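Yakubu Ekpo did not believe in the Cadwood well. Four hundred dollars, the man at the gate wanted, to lower a jar and bring up water that cured gout.

"Who says it cures gout?" Yakubu asked.

"My aunt Grania. She walked to Fillport on it."

"How far is Fillport?"

"Two miles."

"I walked here from Fillport with gout."

The man thought about this. A truck went by toward Noonan with its tailgate down.

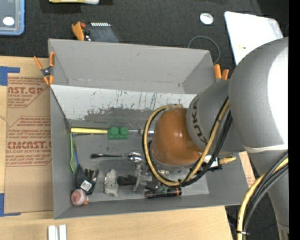
"Two hundred," the man said.

Yakubu looked at the jar. It still had a pickle label on it. His toe had been throbbing since noon, and the bus back wasn't until 5:41 — if it came.

"Did she have it in the left foot or the right?"

"Left."

"Mine's the right," Yakubu said, but he had already sat down on the wall and was untying his shoe.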